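Flatham Toy Library and Play Materials Group
Minutes of the ordinary meeting held on 01/02/2018 in the workroom, Tennant House

Present: chair, secretary, stock officer, workshop lead, school loans officer, two ordinary members.
Apologies: the finance officer and one ordinary member.

The meeting opened at 7 pm.

1. Minutes of the previous meeting

The minutes were agreed as a true record, with one correction. Under item 6, "returned sets" should read "returned boxes", as several of the boxes came back without their contents. The secretary will amend the file copy.

2. Matters arising

2.1 Shelf labels. The new labels have been printed on card and fixed to the racking on the north wall. The adhesive does not hold on the painted uprights and these will be redone with screw-on holders. Action: workshop lead.

2.2 Loan form. The revised form is in use. The school loans officer reported that borrowers still leave the "condition on return" box blank. It was agreed to move the box above the signature line at the next printing.

2.3 Radiator in the store. Still not working. The landlord has been written to twice. The secretary will write again and ask for a date.

2.4 Key to the side gate. A copy has been cut and is on the hook inside the stock cupboard. It is not to be taken home.

3. Stock report

3.1 The stock officer tabled the list of items withdrawn since the last meeting. Most are card games with missing pieces. Two wooden inset trays were withdrawn for splitting along the grain and will be kept for repair practice.

3.2 The stocktake of the store will be carried out in April. Members were asked not to move boxes between bays in the two weeks before it.

3.3 Threading beads. The beads from the older sets have been mixed with the newer ones, which have a narrower hole. The laces for the older sets do not pass through. The stock officer proposed sorting by hole size using a piece of dowel as a gauge. Agreed.

3.4 Storage boxes. The lids on the shallow boxes supplied by Utach bow when the boxes are stacked. Stacks are to be limited to three boxes until the shelf spacing has been changed. The deeper boxes from the same supplier have given no trouble.

4. Shape and colour pairing set

4.1 The workshop lead introduced the paper circulated with the agenda. The set is intended for early sorting and matching work and consists of coloured plastic blocks with a flat wooden board on which they are laid out. The blocks are grouped by colour in pairs. The proposal is to add the set to the loan stock under the working title Modix, subject to the points below.

4.2 Board. The board is maple, chosen for a hard, close surface that can be wiped down. Members discussed the figure in the wood. One member felt that strong grain and knots could distract a child who is being asked to attend to the blocks, and preferred a plain painted board. The workshop lead replied that paint chips at the edges within a season and that the knots in the present board are sound. The school loans officer noted that the pale ground shows up all the block colours well, the yellow included, where a cream painted board had not. It was agreed to keep the bare maple and to select the plainer lengths for any further boards.

4.3 Finish. Two coats of a food-safe oil were proposed. The stock officer asked how long the board would need before it could be packed, since oiled items packed early have marked the box liners in the past. Drying time to be recorded on the first batch. Action: workshop lead.

4.4 Shapes. There was a longer discussion on whether the two blocks of a colour should be the same shape or different. In the red and green pairs a cylinder is put with a star, so that the child has to match on colour and set shape aside. The yellow blocks are both many-sided prisms and are much closer to one another in form. Views were divided. One member considered the yellow pair too easy beside the others. Another thought it useful to have an easier pair in the set, to be offered first. It was agreed to leave the shapes as they are for the trial and to ask borrowers to note which pair was placed first.

4.5 Colour. The yellow is a warm mustard shade and leans towards orange. It was asked whether this would cause confusion if an orange pair were added later. It would. No orange pair is to be added. The colour names used on the contents card will be red, green, yellow and blue, with no shade names.

4.6 Layout. Members considered how the pairs should be set out on the board when the set is demonstrated to borrowers. The pairs need enough bare wood between them to be read as separate groups, and the two blocks within a pair should be close or touching. 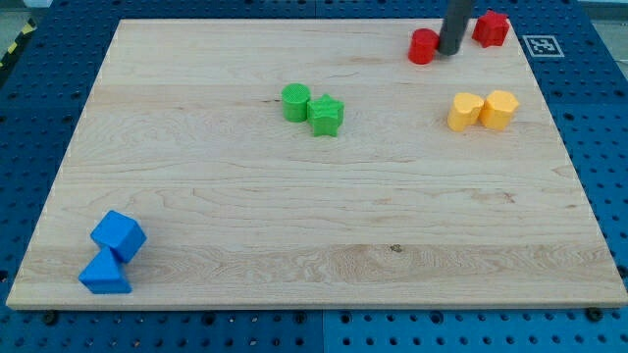

4.7 Decisions on the layout

(a) The demonstration layout will have blue at the near left of the board, green towards the back at the middle, red at the back right and yellow below the red.

(b) The green and yellow pairs are to be set touching. The same is to apply to red and blue in the demonstration layout, and the contents card will say so.

(c) No outlines are to be drawn or burned into the board. Outlines would fix the answer and turn the set into an inset tray, of which the library already holds enough.

(d) The star is to stand on its flat face. The workshop lead will check that the points have no sharp ridges before the set goes out.

4.8 Bench surface. The perforated blue bench top was discussed briefly. The board lies flat on it, but crumbs and oil get into the holes and the top takes a long time to clean. A sheet of hardboard is to be laid over the bench for oiling and gluing and removed afterwards. For other work the bench may be used as it is.

4.9 Safety. The blocks are to be checked against the small parts gauge and the result entered in the stock book. Any block that shows cracking or a raised edge is to be withdrawn with its pair, so that no odd blocks are left in circulation. The set will not be lent to groups with children under 3 until the check has been entered and signed.

4.10 Cleaning. Blocks to be washed in warm water with a mild soap and dried on a cloth. The board must not be put in water. It is to be wiped with a damp cloth and stood on edge to dry. A note to this effect will be printed on the back of the contents card. The ridged surfaces on some of the blocks may hold dirt and should be gone over with a soft brush.

4.11 Cost. The workshop lead gave the cost of materials for the first batch as £70, to be met from the workshop budget. Approved. The batch is to be of 5 sets. Any cost above this sum must come back to the meeting.

4.12 Trial. Two sets will go on trial to the Flatham playgroup and the remainder will be held in the store. The trial is to run until the April meeting, when the school loans officer will report. Borrowers will be asked to record missing blocks, damage to the board, the order in which the pairs were placed, and whether the box could be repacked by a child without help.

5. Packing and contents cards

5.1 It was noted that the board does not fit the standard shallow box unless it is laid on the slant. Three options were put forward: a smaller board, a deeper box, or a separate cloth bag for the board. The smaller board was rejected as it would bring the pairs too close together. The cloth bag was preferred on cost – bags for the puzzle boards have lasted well – but bags are often returned without their boards. A deeper box will be tried first.

5.2 Blocks are to be packed in a drawstring bag inside the box. The contents card will list each block by colour and shape.

5.3 The secretary will draft the card and bring a proof to the next meeting.

6. Workroom

6.1 Lighting over the bench. One of the two tubes flickers and is to be replaced. Colour work should not be checked under the remaining tube alone. Members are asked to use daylight where they can.

6.2 Dust. The sanding table is to be moved nearer the window and away from the packing shelves. Extension leads must not cross the doorway.

6.3 Glue and oil are to be returned to the metal cupboard at the end of each session. Oiled cloths are to be laid flat outside to dry before disposal, and never left bundled in the bin.

7. Correspondence

7.1 A request from a parents' group to borrow the large floor blocks for a week. Agreed, subject to the usual deposit.

7.2 A letter offering a quantity of jigsaw puzzles. The stock officer will inspect them before they are accepted. Puzzles without a lid picture will be declined.

8. Any other business

8.1 The school loans officer asked for a second trolley, as the present one has a seized wheel. The workshop lead will look at the wheel first.

8.2 It was asked whether the workroom could be opened on a second evening. Deferred to the April meeting.

The meeting closed at 8.50 pm.

Actions carried forward

Workshop lead: label holders; drying time of oiled boards; check of star blocks; hardboard sheet for bench; trolley wheel.
Stock officer: bead sorting; small parts check and entry in stock book; inspection of jigsaws.
School loans officer: trial report; reply to parents' group.
Secretary: correction to previous minutes; letter on radiator; proof of contents card; replacement tube.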